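Moving the Blog, Slowly

I have been shifting my old posts off Havent for 10 days now. Forty are across and the rest can wait until September.

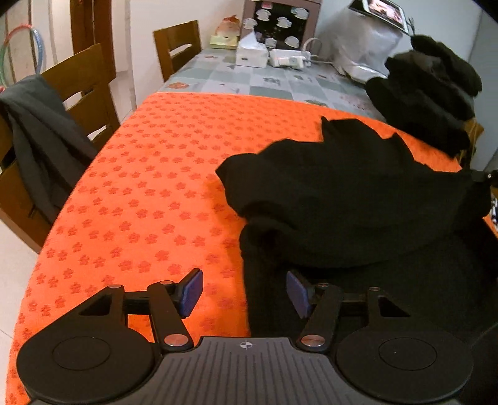
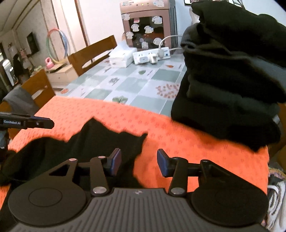

Orange cloth in both.

Posted by the owner of this blog, 8/25/23

The export kept the words but dropped every comment. I copied 8 of the longer threads over by hand, mostly from the McPhee trail posts. Links to the Fanville pages are still broken. If you find another bad one, send me the title of the post and I'll fix it over the weekend.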